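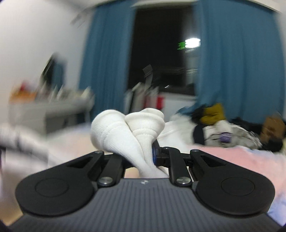 White socks, balled up, and a pile of clothes on the pink blanket.

Wanted: eleven good guests for a very long table

4 min read

I've been putting strangers next to each other at dinner for years now, mostly in my own dining room, and this September I'm doing it properly. I've taken the whole of Odcombe, an old lakeside inn with creaky floors and a ridiculous number of teapots, for a 4-night house party, and I'm looking for 11 people to come and fill it.

It's a house party in the old sense. You get your own room, you come down to breakfast when you like, you wander off with a book or go out in a canoe, and then at seven everyone turns up for dinner in something they feel good in. I move the place cards every night. You'll sit beside everybody at least once, and I don't take bribes (I've been offered marmalade).

Who am I after? I'd love a mix of ages, so please don't count yourself out at 24 or at 85. Last year's dinners had a retired ferry captain beside a girl who designs wallpaper and they had to be told to go home. I'd like a couple of people who've lived somewhere very different from where they live now, at least one person who can play the piano without being asked twice, and somebody who enjoys a proper argument and is still friendly over the toast next morning. Quiet people are very welcome too! A table of twelve talkers is exhausting, and I'm already one of them.

Couples can apply, but please write separately. I'll be seating you apart at dinner and I want to know who each of you is when the other one isn't finishing your sentences.

You don't need to know which fork is which. You do need to be kind to the people bringing the plates, put your phone away between soup and coffee, and ask your neighbour a question now and then. I once sat through an entire lamb shoulder hearing about a man's boat and I've never really forgiven him.

Mohammed-Awal Kpodo is cooking. He's done my last three big dinners and his groundnut soup alone is worth the drive. He can manage most diets if you tell us early, so please tell us early. Xuelian Wei has the keys, the room list and the final say on who gets the bath with the view. If you've got trouble with stairs, put that in your letter and she'll find you something on the ground floor.

Now the money. Your share is $2,000, and that covers the room, all your meals, wine with dinner and the shuttle from Sidcombe station. It doesn't cover getting to Sidcombe or anything you drink after midnight. One place is free for someone who'd like to come and couldn't otherwise. Just say so in your letter. Only Xuelian and I will know, and you won't be washing up for it.

To apply, write me a letter. One page, by hand or typed, I don't mind, but not a resumé. Tell me about the best meal you've had in company and who was sitting on your left. Post it to me care of Ramanauskas Stationers, Box 408, or drop it in at the counter. I read every one myself, usually with a gin, and I'll phone you either way. If I like the sound of you we'll have a cup of tea before anything gets paid.

Pack something warm for the dock, and one outfit you never get the chance to wear.

Comments (4)

Bev from up the hill: Is there parking at the inn, or do we all have to take the shuttle? My hip and trains are not on speaking terms.

Reply from the author: Heaps of room behind the boathouse, Bev. Drive up any time after three.

torontotess: Went to one of your dinners two winters ago and I'm still in touch with the fellow who sat across from me. Letter's in the mail!

G. Testov: Can play the piano. Will need asking twice.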